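Chores in simulation: a talk with the Flolau group at Zutcombe
8/13/22

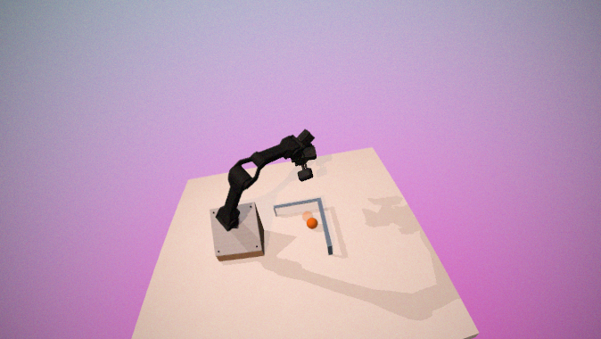

According to a reader from Penner, who wrote in after our May piece, any machine that can't get a ball away from a wall has no business near a kitchen. We put the remark to the lead engineer on Flolau, the group's manipulation project.

"I'd agree with the reader," the engineer said. "Clearing a counter is mostly objects pushed up against other objects. A spoon by the backsplash, a cap in the corner of a drawer. Open-table picking doesn't tell you much about that."

The current task set uses a fixed arm, a ball and a low L-shaped wall. The policy was trained on 943 simulated layouts and tested on 1,291 others. Each attempt runs up to 100 control steps. Failures cluster where the fingers have no room on the wall side.

Could it do chores now? "Sorting parts into bins at a fixed station, yes, with a person checking. Dishes, no. Laundry, no. Our contact model is wrong for cloth and we haven't tried to fix it."

Pondalau, the shop-floor version, is being set up on 2 benches. The engineer would not give a date for home use. "Friction first. The simulated table is the same everywhere. A real one has crumbs on it."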